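Budgeting for a two-arm tabletop cell: what gets forgotten?

Posted in Equipment & Purchasing

Zinash Lencho
We are pricing a bench cell with two small arms for our workshop in Lostmont. The arms are quoted and approved. I have 400 dollars left for everything else: frame, mounting, power distribution, cable management. The work is light, mostly passing small parts from one arm to the other. Is 400 realistic, and should both arms go on one rail or on opposite sides of the table? Purchase request is due in May.

Corrado Barbieri
Depends on the arms. We spent more than that but ours are bigger. Get a good power supply.

Ilir Kelmendi
400 is tight but workable if you cut the extrusion yourself. My split was 200 for aluminum profile, brackets and plates, and 200 for power, cable and slotted duct. The second half ran out first. Allow a spare set of cables per arm, and order them with the arms so you pay shipping once.
Same side or opposite: same side if they hand parts to each other. Check the reach overlap on paper before you drill anything. Opposite mounting costs a second rail and blocks access for loading.
Buy T-nuts in bulk. The packs of 4 are poor value.

Hiwot Fikre
Agree with Ilir on the split, with one correction. Duct is cheap; the time spent routing is what you should budget. Cable length has to be measured with the arm at full extension, plus slack at each joint – the figure on the supplier's drawing is usually for the arm folded.
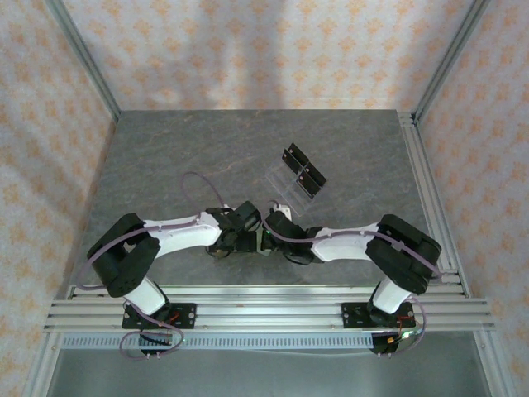

Mounting plates are the other line people leave off the request. Get them cut with more holes than you need, so a base can be shifted later without a new plate. Both arms on the front extrusions, each on its own black plate, is the layout I would cost for handovers, as the grippers can meet over the front half of the table and the back stays mostly clear for racks. Note the loops of cable hanging below the rails at each base. Price clips for those, and leave them loose until the travel has been tested.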